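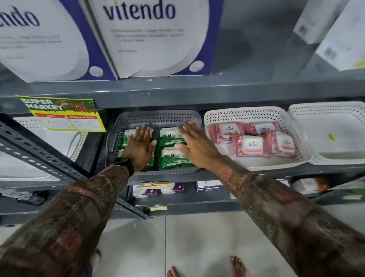 Tarık Ersoy says the arm was never the hard part, and that anyone who comes to look at the cell and spends the visit watching the arm has wasted a trip.

I had spent the first twenty minutes watching the arm. It is an Eltix, on a rail, parked beside a few bays of ordinary store shelving in the back half of a unit at Tastitz, and its job is to take packets and boxes out of totes and put them on the shelves where they belong. The pitch, when it was put in last December, was that it would restock overnight with no one in the building. I asked Ersoy how many nights it had done that.

"With no one in the building? None. With me in the next room, plenty."

He has looked after the cell since the week it was bolted down. Wróbel did the installation and still holds the service contract, but the daily care is his, and he keeps a paper logbook on top of the control cabinet because he doesn't trust the one on the screen. The screen log, he points out, records faults. It does not record the times he walked in, saw a fault coming and pushed a basket back into place with his hand.

I said that sounded like a fairly large omission in a machine that is sold on its fault record.

"Yes, well. I've said that to them. They say a person touching the shelf is normal store activity."

So what does setting it up involve? I had been told, by the brochure, that the system "learns the shelf." Ersoy laughed at that and took me through what learning the shelf means on a working day. Each place where something can be put down is a slot, and there are 311 of them in the cell. A slot has a position, a depth, an approach angle, and a limit on how hard the gripper may press before it gives up. The camera on the wrist can correct the position a little. Everything else was entered by a person, and most of it by him, with the arm in slow mode and the pendant hanging from his neck.

"A box on a flat shelf, I can teach you that before lunch," he said. "Square edges, hard faces, it sits where you put it. Packets in a basket are another job."

The baskets come up constantly when you talk to him. They are perforated plastic, the kind a small shop buys by the stack, and they keep packets of wipes and so on from sliding all over the shelf. They suit shoppers very well. They suit the machine badly, for reasons he went through with some relish. The holes confuse the depth camera, which sees part of the side and part of what's behind it. The baskets are light enough to slide when the gripper brushes the rim. They flex. And a packet that has gone in crooked stays crooked, so the next one goes in on top of a slope and the one after that is proud of the rim and gets knocked off by the arm on its way back out.

Couldn't they be fixed down? They tried. Double-sided tape held for a while on some and let go on others, and then there was adhesive on the shelf to clean off. Screws would have done it, except that the store people wanted to be able to lift a basket out and wash it, and he thinks they're right about that. What they have now is a thin strip of rubber under each basket and a check at the start of every shift.

The check takes 11 minutes if nothing is wrong. He goes along the bays, pushes each basket back until it stops, levels the packets with the flat of his hands and looks for anything sticking up above the rim. Then he runs the camera over the marker plates on the uprights and compares the numbers with the day before. If an upright has moved, and they do get bumped, he shifts the offset for that bay and reruns three slots in it to be sure.

I put it to him that a person who is going along the shelves straightening packets by hand every shift could, in the same 11 minutes, have put a fair number of packets on the shelf.

"A fair number, sure. Not a night's worth." He thought about it. "Maybe a third of a night. I haven't timed it, and I'm a bit afraid to."

I believe the second part. The comparison has been made by Wodthorpe, the firm that did the costing, and the costing has the daily check down at zero, on the grounds that it would be covered by "existing staff." Ersoy is the existing staff. He was sent a copy of the sheet and wrote a question mark next to the line. The copy in his logbook still has it.

The repairs are more ordinary than I expected. On the day I came he had the gripper off and lying on a cloth. The fingers have soft pads, and the pads wear at the tips, first going shiny and then tearing along the inner edge. Shiny pads drop packets. The maker's schedule says to change them monthly. His logbook says the last set lasted nine days, and that was with a lot of boxes in the mix, which he thinks are harder on the pads than anyone allowed for. Cardboard is abrasive, he said, and the corners are worse.

He changes them himself. Two small screws on each finger, old pad off, wipe down the seat, new pad on, and then the part people skip, which is closing the gripper on a gauge block and resetting the zero. He showed me why. With the old zero and new pads, the fingers think they have closed on something when they're still short of it, the arm lifts, and the screen says success. You then have a tote that the computer believes is empty and a packet still lying in it.

"It took me a long while to find that one. The service guy from Wróbel had changed the pads and gone home. Everything was green. And the shelf had gaps."

How many gaps? He went back through the pages. In the week after that visit there were 197 placements marked as done with no packet at the end of them. He had counted by walking the bays with a clipboard. None of it appeared on the screen as a fault, so none of it appeared in the monthly report, and as far as I can discover it is not in any of the figures Eltix quotes. I asked Eltix about this and got a polite note saying that performance varies with site conditions. The site condition in this case was a contractor who forgot to reset a zero.

Ersoy is milder about it than I am. He said anyone could forget, and that the step is on page forty-something of a manual that nobody carries up to the cell. He has written the pad change out on one sheet, in marker, and taped it inside the cabinet door, with the zero reset underlined twice. Wróbel's people use his sheet now. They haven't asked for a file copy of it.

There is a cable too. It runs out along the wrist to the camera, and it was routed by someone who had the arm reaching into open space in mind. Reach down to a middle shelf, tilt to get under the one above, and the cable rubs on the shelf edge. He has wrapped it in spiral sleeving and moved one clip back toward the elbow, and he looks at the sleeving every week. He expects to replace the cable before summer and has ordered it out of the consumables money, since a cable ordered as a repair has to be explained in a meeting.

I wanted to know about the lower shelves, because the brochure has a nice drawing of the arm working at floor level. It can get there. He doesn't let it. The approach is so flat that the wrist camera is looking at the underside of the shelf above for most of the move, and he got tired of lifting boxes out from behind it. The lower shelf is filled by hand. So, for different reasons, is anything on a promotion, because a hanging sign in front of a slot looks to the camera like a thing that has to be avoided, and the arm stops short and waits for help.

That leaves a fair bit of shelf that the shelf-stocking machine doesn't stock. I said so.

"I know. I know what it sounds like." He was fitting the second pad as he talked and didn't look up. "When I came here I thought they'd send it back by spring. Now I think it's a decent machine for boxes, and it's a decent machine for packets if the basket is right. They keep asking me for a percentage. Depends on the basket!"

Would he recommend it to another store? He said he'd want to see their shelves first. If they had fixed dividers, deep shelves, no baskets and somebody who liked keeping a logbook, he would say try it, and get the pad price in writing. If they had baskets like his he would tell them to come and do the morning check with him for a week and then decide.

My own answer would be shorter, but I don't have to work with it. I have seen the thing place a box exactly where it should go, time after time, and it is pleasant to watch. I have also read the pages of that logbook where the handwriting gets small, and I would not sign a contract on the strength of the screen log alone.

He tightened the last screw, closed the fingers on the gauge block, and read out the number for me to write down, as his own hands were dirty. Then he reset the zero, ran three slots in slow mode, and had to stop on the second. A basket had crept forward on its rubber strip. He reached in and pushed it back, and asked me to put that in the book as well.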